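September
Zwischenbericht von der Projektleitung Cireo, Mundartarchiv

Drucken | Per E-Mail senden

Liebe Stiftung Frei,

der Sommer ist rum und ich schulde euch den zweiten Zwischenbericht. Vorweg das Wichtigste: Wir haben jetzt 273 Tonbänder im Bestand (mehr, als ich im Antrag zu schreiben gewagt hatte!), und davon sind 206 digitalisiert. Der Rest liegt in zwei Kartons neben meinem Schreibtisch und guckt mich vorwurfsvoll an.

Dass es so viele geworden sind, verdanken wir einem Nachlass, der im Juni kam. Ein früherer Dorfschullehrer hatte jahrelang seine Nachbarn aufgenommen, beim Schlachten, beim Kartenspielen, einmal sogar mitten in einem Streit über einen Grenzstein. Die Qualität schwankt gewaltig. Auf manchen Bändern hört man vor allem die Küchenuhr und einen Hund, auf anderen erzählt eine Frau zwanzig Minuten am Stück vom Flachsbrechen, und zwar in einem Dialekt, bei dem ich beim ersten Hören nur die Hälfte verstanden habe. Für solche Stellen mache ich diese Arbeit!

Etwas gehakt hat es bei der Technik. Die gebrauchte Bandmaschine, die wir von der Firma Pillance bekommen haben, lief im Juli plötzlich zu schnell, und alle klangen wie aufgeregte Kinder. Der Andruckrolle war das Gummi hart geworden. Die Reparatur hat uns drei Wochen gekostet, sechs Bänder mussten noch einmal durch. Geld ist dabei kaum geflossen, die Rolle war Kulanz.
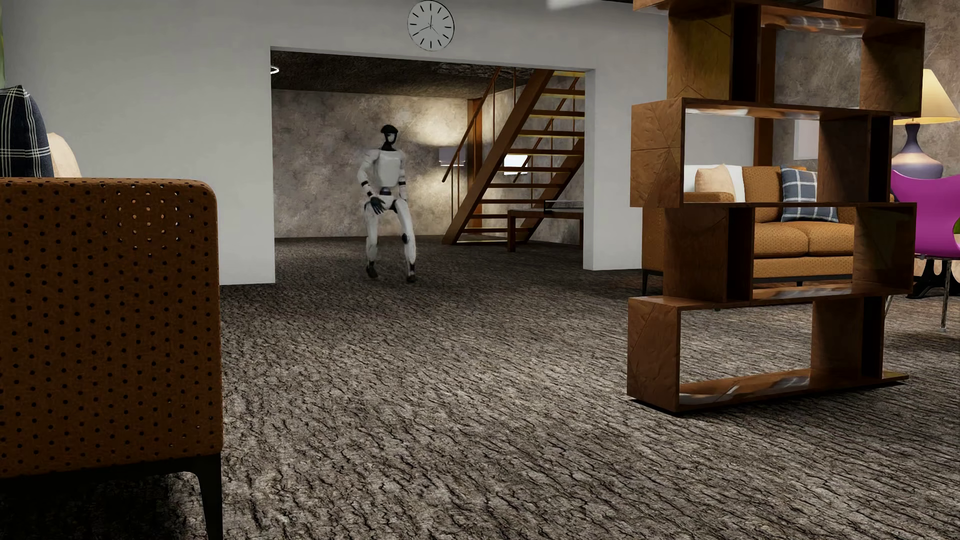
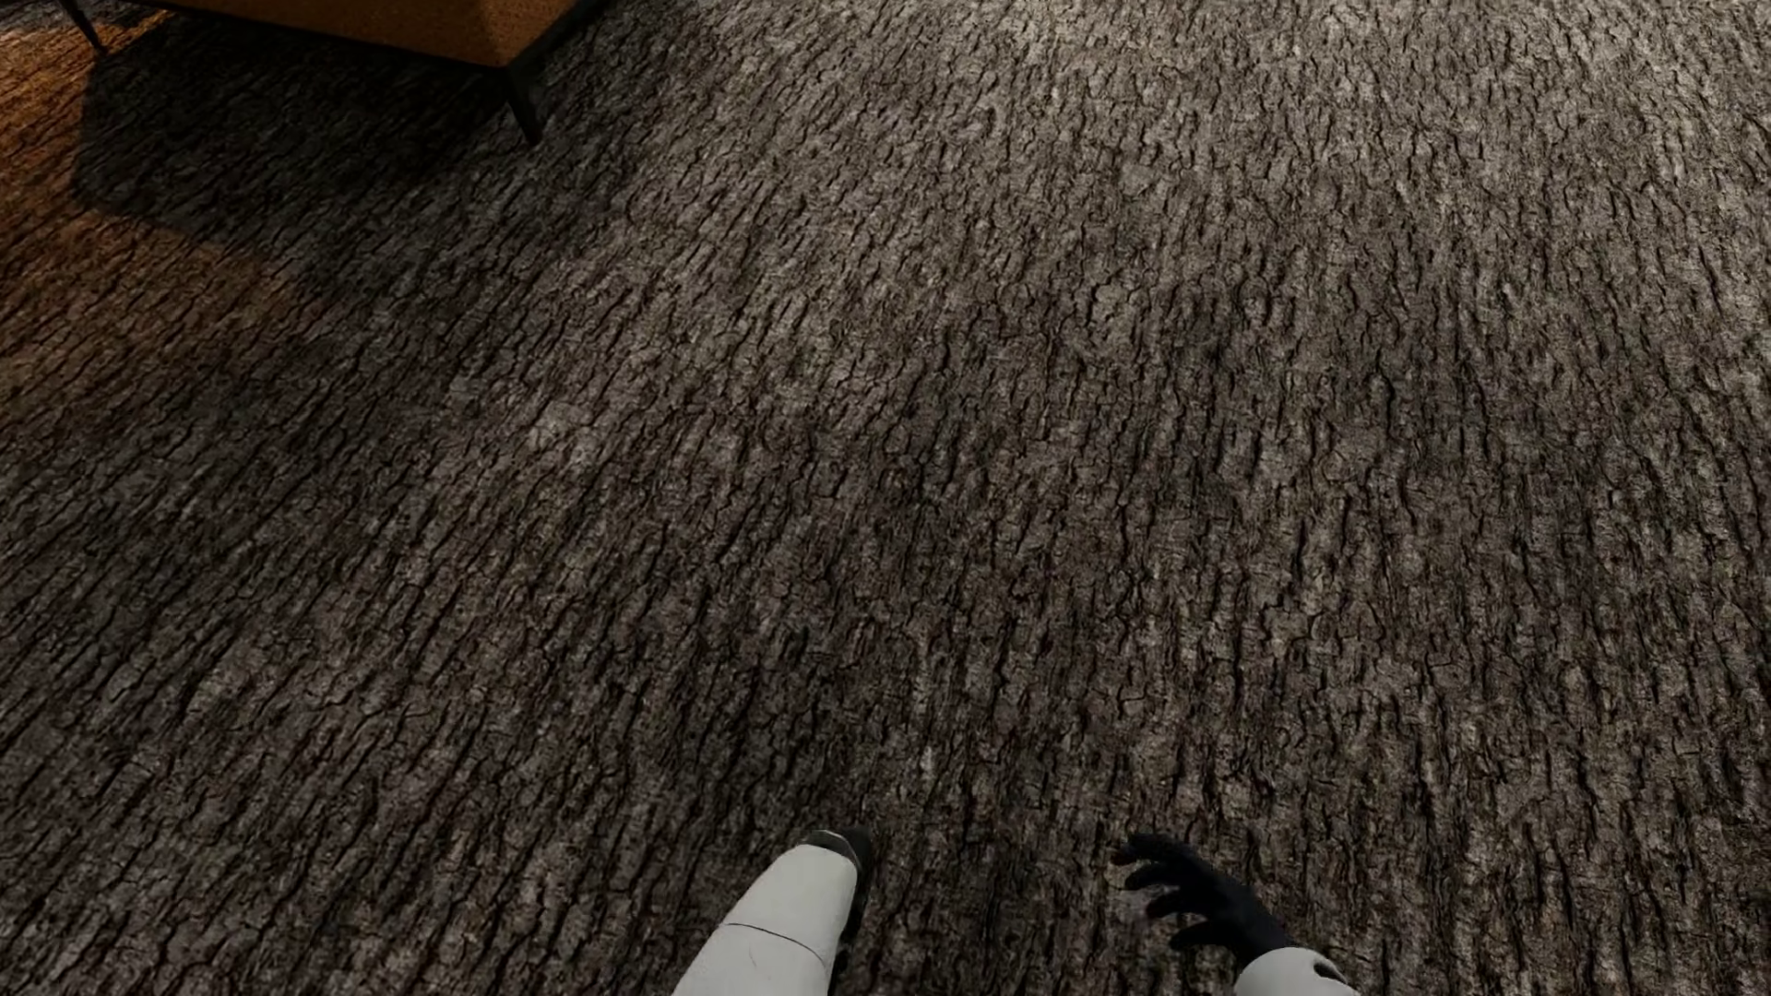

Was passiert mit Aufnahmen, für die keine Einwilligung vorliegt?

Solche Bänder digitalisieren wir zur Sicherung, stellen sie aber nicht online. Wer im Archiv vorbeikommt, kann sie nach Absprache anhören, und sobald sich Angehörige melden, klären wir die Freigabe schriftlich.

Beim Verschriften sind wir langsamer als geplant, das muss ich zugeben. Im Antrag stand eine Stunde Arbeit für zehn Minuten Ton, in der Praxis brauchen wir oft das Doppelte, gerade wenn zwei Leute durcheinanderreden (und das tun sie ständig). Dafür ist die Wortliste schön gewachsen. Wir haben allein für »Pfütze« mehr Varianten, als auf eine Karteikarte passen, und über die Schreibung der Nasalvokale streiten wir im Team immer noch. Ich bin inzwischen für die einfache Lösung mit Tilde, wurde aber überstimmt.

Zum Geld: Von den 2000 Euro Sachmitteln ist der größte Teil für Festplatten und säurefreie Schachteln weg, die Belege liegen bei. Die Fahrtkosten zum Uscombe-Treffen, wo wir unsere Wortliste mit anderen Sammlungen verglichen haben, habe ich getrennt aufgeführt. Falls ihr die lieber unter »Austausch« gebucht haben wollt, sagt kurz Bescheid, dann ändere ich die Tabelle.

Bis zum Jahresende möchte ich die beiden Kartons leer haben und eine erste Auswahl zum Anhören freischalten. Eine Bitte noch: Könnten wir den Termin für den Schlussbericht um einen Monat nach hinten schieben? Die drei Wochen ohne Bandmaschine fehlen uns einfach. Eine kurze Mail reicht mir völlig.

Herzliche Grüße aus dem Archiv

Kontakt | © Projekt Cireo | Nach oben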